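Kanosis opens kitchen robot rental to small housing providers

Avthorpe — A company that rents two-armed household robots will start to offer them to small housing providers and private homes from June. Until now, Kanosis has worked only with larger customers, and the shortest contract was one year. The new contract can be as short as 3 months.

The service is called Prirkach. It includes the robot, the first setup in the kitchen, a training day for the people who live or work there, and repair visits. The monthly price is 3,000 dollars. Customers who sign for a full year pay 300 dollars less each month. Delivery inside Avthorpe is free, and for other towns the company gives a price after it has seen the address.

Ketill Mogensen, who leads the rental department at Kanosis, told us that many small providers had asked for the service but could not accept a long contract.

"They wanted to try it in one kitchen first, and we did not have an answer for them," he said. "A year is a long time if you do not know yet whether your staff will like the machine."

The robot comes with a list of 31 kitchen tasks. Most of them are simple: bringing cups and plates to the dishwasher, taking clean dishes out, wiping a counter, closing drawers, carrying a light bag to the bin. Cooking is not on the list. Sharp knives are also not included, and the company asks customers to keep them in a closed drawer while the robot works.

Before the robot can start, a technician must visit the kitchen and teach it where things belong. According to Kanosis, the visit takes one working day in a normal kitchen. The technician opens every cabinet, shows the robot the dishwasher and the sink, and repeats the most common tasks with the dishes of the house. If the customer later buys a new dishwasher, or moves the plates to another cabinet, a second visit is necessary. The first such visit in a contract is free of charge.

One of the first places to use the service under a trial agreement is Bisgaard, a group home with shared kitchens. The home has used one robot in the evenings, after dinner, when the staff are busy with other work. A staff member must still be in the building and must be able to reach the stop button, which is carried on a belt. The same rule will be in all of the new contracts.

The staff at Bisgaard have given mixed opinions in their report to the company. They write that the robot is careful with cups and that they now spend less time in the kitchen in the evening. They also write that it is slow. A full load of dishes takes it much longer than it takes a person, and it sometimes stops and waits for help when two plates are stuck together. Pots with dried food must be washed by hand as before.

Mogensen did not disagree with this. "It is slow, yes. We tell this to every customer before they sign. If you need the kitchen clean in ten minutes, you should do it yourself. If you need it clean by the morning, then we can talk."
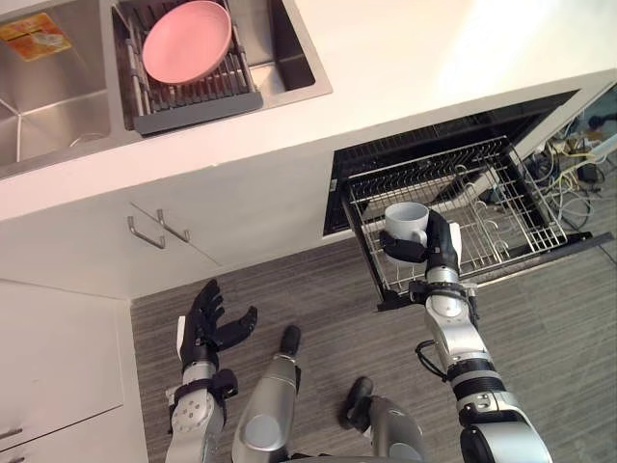 The robot holds a white mug over the pulled-out dishwasher rack.

The new contract also has some limits. The kitchen floor must be level and without loose carpets, and there must be enough free space for the robot to stand in front of the open dishwasher. Kanosis does not rent to homes with children under school age. The customer pays for broken dishes up to a small yearly sum, and the company pays for anything above it. Damage to cabinets and machines is covered by the insurance of Kanosis.

Questions about privacy have been raised by families of residents at Bisgaard, as the robot uses cameras to do its work. The company says that the pictures are kept inside the robot and deleted every night, except when the customer agrees to send them for a repair. The home has put a note on the kitchen door with the hours when the robot is working — from 7 p.m. to 9 p.m. at the moment.

Kanosis takes requests for the short contract now, through its office in Avthorpe. A technician will first look at the kitchen, and this visit costs nothing. The company expects a waiting time for the first deliveries, but could not say how long it will be.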